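Moving in, bit by bit

I have spent most of today in the new office and my feet are telling me all about it. Sarita Joshi, who runs the front desk at Stestia, met me at the door with a key fob and a cup of tea, and I think I would have signed for the tea alone (proper mug, too). Our room is on the second floor, with a window over the bus stop and a radiator that ticks to itself all afternoon.

The rent is 900 a month with the cleaning and the post thrown in, and I paid 1,590 up front, which covered the deposit as well. Gaurav thinks we could have beaten them down a little - he always does - but the place in Domański House wanted a full year and wouldn't budge, and I do so like being able to leave after three months if the work dries up.

The phones still aren't switched over. I rang Provis twice and had a lovely chat with a man about Whitby, though I came away none the wiser about the line. Meeting room booked for Thursday week's callers, nearly 200 envelopes stuffed, and one desk drawer that won't open whatever I say to it.

Home by seven, beans on toast, and bed early I hope.

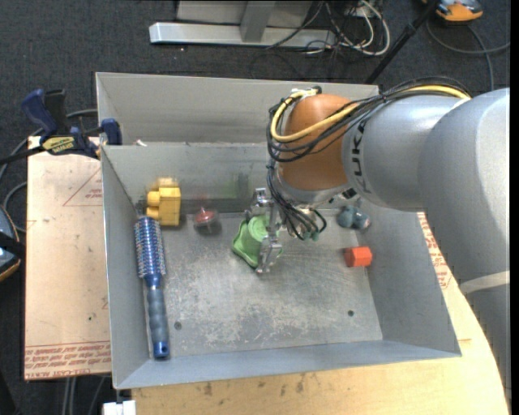
Second day, and the drawer

Gaurav Bisht got it open with a ruler. It was full of somebody's old parking permits.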